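4 min read

I have been a member of the Fultholm library for most of my adult life and I would like to say something in favor of the late fee. I know, I know. Every library near us has dropped them, the one over in Hakulthorpe did it last September, and I'm supposed to be delighted.

I'm not, quite. I get the argument and I agree with most of it. A kid who owes ten dollars on a dinosaur book stops coming in, and the library would much prefer the kid to the ten dollars. Fine, then let kids off! Let off anyone who asks! I never met a desk clerk who enjoyed taking my money, and plenty of them waved it away before I'd found my wallet.

But I am a grown woman with a job and a car, and what got my books back on time was the dime a day. It was such a small amount that it couldn't hurt me, and still I'd be out in the rain at ten to eight with a mystery novel under my coat, driving a good deal more money's worth of gas to save thirty cents. Makes no sense, I'd do it again.

Now the emails come (very friendly, lots of exclamation points, and I'm one to talk) and I leave them sitting there. I had a bread book out for 70 days this winter. There were three people waiting on it. I only found that out when I finally took it back and saw the hold slip being printed, and I felt worse than any fine ever made me feel.

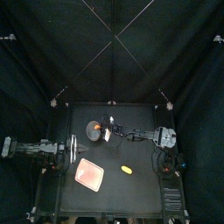
My friend Ningsih Majimbun thinks I'm being silly. She says guilt should be enough, and if it isn't then that's my problem and I shouldn't want the whole town charged for it. She may be right. She also returns everything early, so I'm not sure she's the person to ask.

What I'd like is something in between. Keep it free for the first couple of weeks, then charge a little, but only when someone else is waiting. If nobody wants my 908-page history of canals, who cares where it sleeps? If there's a line for it, I should feel a pinch. And put a jar on the desk for people like me who want to pay anyway. I'd have stuffed a five in there for the bread book and slept better.

The comment cards are by the front door until the end of the month. I filled mine out on both sides and ran out of room, so if you're going in, could you ask them to put out bigger cards?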